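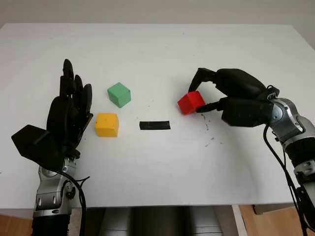 Can It Clear a Table Yet?

Olanrewaju Iyamu has spent since October asking whether machines can take over small chores at home and on the shop floor. The gallery follows the work at the Dundiline bench.

Red cube, right hand. One finger presses from the top and the thumb holds from underneath. Green and yellow are still on the table – so are the dark specks.

Pick up and put down, 20 tries per color. Dishes come next. Wiping is not on the list yet.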